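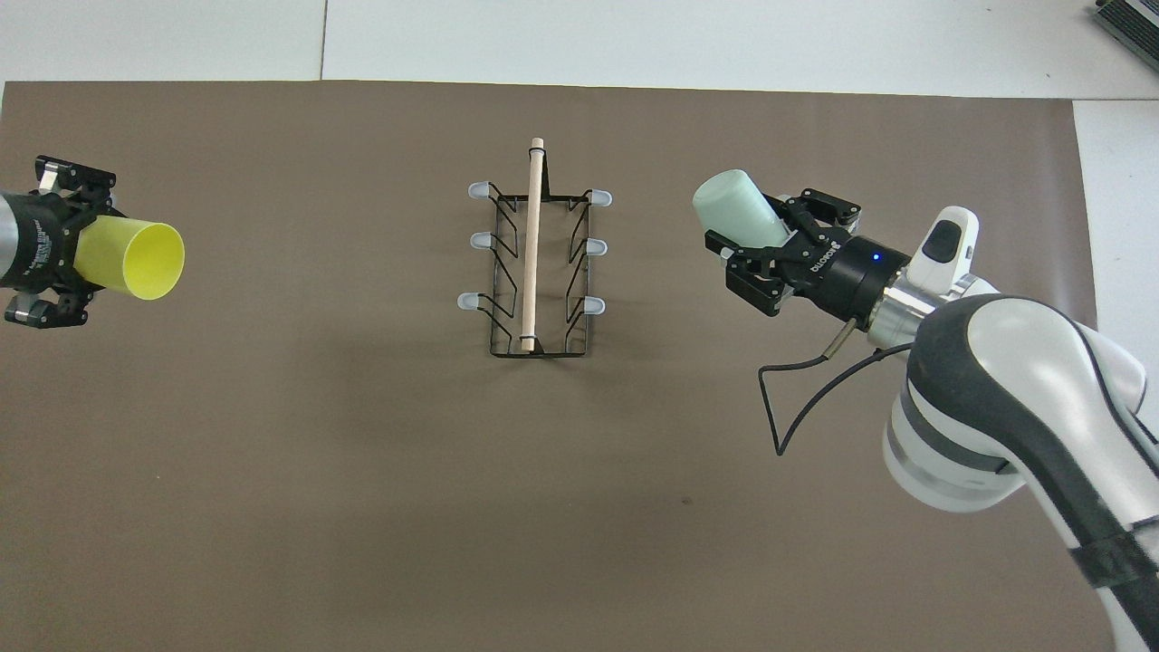 Ayten Altıntaş escreveu-me a dizer que eu estava a exagerar, que quem vive num rés do chão não precisa de mochila de emergência nenhuma, porque é só abrir a porta e sair. Li o comentário duas vezes e fiquei a pensar nisso o resto da tarde. Ayten, gosto muito de te ter por cá, mas não concordo nada!

Para quem chegou agora: em maio contei aqui que me tinha dado para preparar a casa para um sismo (a sério, depois de anos a adiar). A porta pode empenar. O corredor do meu prédio tem um armário enorme dos contadores, mais as bicicletas dos vizinhos, e no escuro aquilo é uma pista de obstáculos. E mesmo saindo bem, depois ficas na rua de pijama, sem óculos e sem telefone.

Então, a mochila. A minha pesava 11 quilos na primeira versão, uma vergonha, mal a levantava do chão. Tinha metido lá dentro latas, um cobertor grosso e até um romance. Agora está em 6 e já desço as escadas com ela sem me queixar. Ficaram a água, a lanterna de manivela, o rádio pequenino, cópias dos documentos num saco fechado, um apito, os comprimidos da tensão e uns ténis velhos. Os ténis foram ideia do Erhan Ağca, que passou por um abalo forte e diz que o pior da noite foram os vidros no chão da cozinha.

O rádio é um Dikico, comprei-o na loja Gündoğdu e ainda estou a perceber como se sintoniza aquilo (o manual tem uma letra minúscula). Para as estantes usei umas cintas da Droveck, que se aparafusam à parede. Fiz 2 furos tortos antes de acertar, tapei-os com massa e pus um quadro por cima. Leve, claro! Por cima da cama já não há nada pendurado.

O que me falta é o gás. Sei onde está a torneira de corte, só que está tão perra que preciso das duas mãos, e a minha mãe não a consegue mexer de todo. Já pedi a um técnico para vir cá ver. Também tenho de combinar com ela um ponto de encontro: eu digo o jardim em frente à escola, ela diz a paragem do autocarro, e assim andamos.

Ah, e o meu primo, que mora em Ukbridge, perguntou quanto é que já gastei nesta brincadeira. Foram 250 euros, com as cintas e o rádio incluídos. Custou-me, mas fui comprando aos poucos.

Se alguém souber de um bom fecho para armários de cozinha que não estrague a madeira, deixe nos comentários, que os meus pratos agradecem.

Início | Arquivo | Sobre mim | Comentários

Última atualização: 3 de agosto de 2022

Contacto | © Todos os direitos reservados | Voltar ao topo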